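From: Rogério Caldeira
To: Astthorpe textile stores list
Date: 2/15/19
Subject: Re: Flat storage and humidity in the Povstead store

On the Povstead store, Lacerda wrote:

> We lost the heating for 19 days in October and the logger shows RH
> climbing to 259 on its own scale, so I assume the sensor has failed.
> Can the rest of the record be trusted? And does soft clear plastic
> matter if the pieces are wrapped in tissue?

A reading above 100 is a fault, most likely a short across the sensor. I would discard everything from that channel back to the last calibration, unless a second logger agrees with it. The temperature channel is normally separate and can be kept.

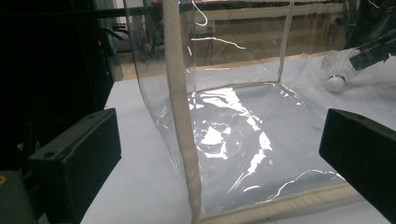

As for the plastic, tissue slows the transfer of plasticiser but does not stop it. If the sheet is PVC, keep it away from dyed silk and anything with metal thread. Polyester or polypropylene is safer. Where the type is unknown, treat it as PVC until tested.

Before the wrapped pieces go back on the shelves, leave them in the workroom for 24 hours with the tissue opened out. Change any tissue that feels limp. We used the Flirnberg method for this — one layer at a time, face up, no stacking.

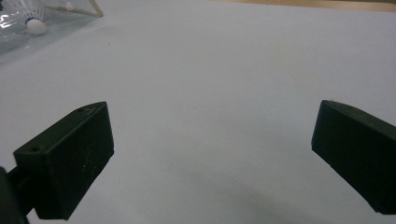

Calibration is best done with salt solutions at two points. Allow 4 hours at each before taking the reading, and write the offset on the logger itself as well as in the book. Ours drifts low in winter.

I can send the blank record sheet if it is of use.

Rogério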